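滑走路の端から 七月号によせて

会員のみなさま、いつもお便りをありがとうございます。先月号で「古い航空日誌の読み方」について少し書きましたら、思いがけずたくさんのお手紙をいただきまして、机の上がすっかり賑やかになりました。お返事が遅れている方には、この場を借りてお詫びいたします。必ず全部読んでおりますので、どうぞもう少しだけお待ちくださいね。

さて今回は、燃料の話をさせてください。燃料といっても難しい化学の話ではなく、飛ぶ前に翼の下からほんの少しだけ燃料を抜いて、透明なカップに受けて眺める、あのドレンチェックの話です。小型機に乗る方なら訓練の最初の週に教わりますし、教わった以上は毎回なさっていることと思います。ところが、毎回していることほど、目が素通りしてしまうものなのですね。

きっかけは、ムレック飛行場で長く教官をしているコル・ファン・ヘッケさんとの長電話でした。コルさんは電話が本当に長い方で(私も人のことは言えませんが)、その日も天気の話から始まって、お孫さんの歯の話を経て、ようやく本題にたどり着いたのが三十分後のことでした。本題というのは、クラブの訓練機が離陸滑走の途中でエンジンの息つきを起こし、操縦していたルーク・ファンデンベルヘさんが離陸をやめて、滑走路の中で無事に止まった、という出来事です。怪我はなく、機体にも傷はありませんでした。まずはそれを聞いて、私も受話器を持ったまま大きく息をつきました。

調べてみると、左のタンクの底に水がたまっていたそうです。給油口のキャップのパッキンが古くなって硬くなり、前の晩の強い雨が少しずつ入り込んだのだろう、というのが整備のディルク・コステルさんの見立てでした。その機体の飛行時間は、前回の大きな点検から479時間。パッキンは見た目にはきれいで、指で押してみて初めて弾力がないとわかる状態だったといいます。

それで、ルークさんは飛行前に燃料を見なかったのかと思われるでしょう。それが、ちゃんと見ていたのです。カップに受けて、空にかざして、濁りも粒もないことを確かめて、よし、と思った。けれど後になってよくよく思い返すと、カップの中に境目はなかったけれど、色もなかった気がする、とおっしゃるのです。つまり、カップの中身が全部水だったのかもしれない、ということなんですね。水と燃料が半分ずつなら境目の線が見えますから、誰でも気づきます。ところが全部が水だと、きれいに澄んだ一杯に見えてしまう。私はこの話を聞いて、自分の若い頃の飛行前点検をあれこれ思い出し、少し背中が冷たくなりました。

コルさんのクラブでは、それからやり方を少し変えたそうです。カップは空ではなく白い紙か機体の白いところを背にして見る。色を声に出して言う。そして匂いもかいでみる。航空ガソリンの青い色は、青空を背にするとどうしても見分けにくいのだそうで、これは私もうっかりしておりました。雨の後や、外に何日も置いた後は、翼を軽く揺すってから少し待ち、もう一度抜いてみるそうです。燃料の種類によって色が違いますし、細かい手順は機種ごとの飛行規程に書かれていますので、そこはどうかお手元のものを優先なさってください。

待つ時間については、コルさんと教官仲間のあいだでちょっとした論争があったようです。ベテランのおひとりは待つ必要などないと言い、コルさんは待つべきだと言い、二人とも譲らないまま珈琲が冷めたとか。タンクの形によって水の集まり方はずいぶん違うものですから、どちらの言い分にも経験の裏づけがあるのでしょう。ただ、急いでいるときに省きたくなる手間だからこそ、習慣にしてしまいたいというコルさんの気持ちは、私にはよくわかる気がいたします。

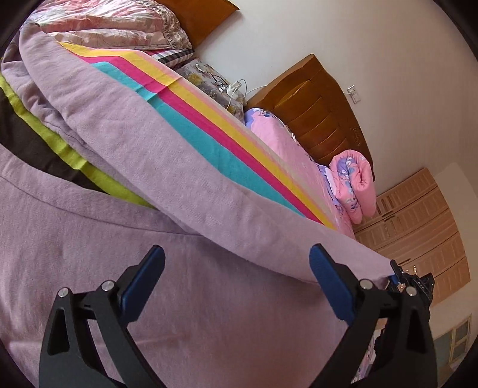

文・イネケ・フェルスフーレン(会報「フラルス」編集係)

その後のルークさんですが、翌週にはもう飛んでおられるそうです。コルさんが横に乗って、場周経路をほぼ2時間、ゆっくり回ったとのこと。離陸をやめる判断が早かったことを、コルさんはずいぶん褒めていらっしゃいました。エンジン音が「おや」と思った瞬間にはもう手がスロットルを戻していたそうで、これは日頃から、離陸の前に「何かあれば止まる」と口に出している人の手だ、と。本人は照れてしまって、たまたまです、としか言わないそうですけれど。

パッキンの方は、クラブの訓練機4機すべてで新しいものに替えたとディルクさんから伺いました。キャップを閉めたあとに手のひらで軽く押さえてみて、がたつきがないかを確かめるだけでも違うそうですから、次に格納庫へいらしたときに、ぜひ試してみてくださいませ。

お知らせもひとつ。ニトシッドの集会室で、ベロ・アデビシさんが燃料系統のお話をしてくださいます。実物のキャップや古いドレンバルブをたくさん持ってきてくださるとのことで、手に取って見られる良い機会です。始まりは午後七時、席の予約はいりません。お車の方は、タヘリ通りの側の門からお入りください。表の門は夕方には閉まってしまいます。

来月は、ずっと延び延びになっている横風着陸のお便り特集をいよいよお届けするつもりです。冷や汗をかいた話も、うまくいって嬉しかった話も、短くても長くても歓迎いたします。長いお便りは私がいちばん喜びますので、どうぞご遠慮なく。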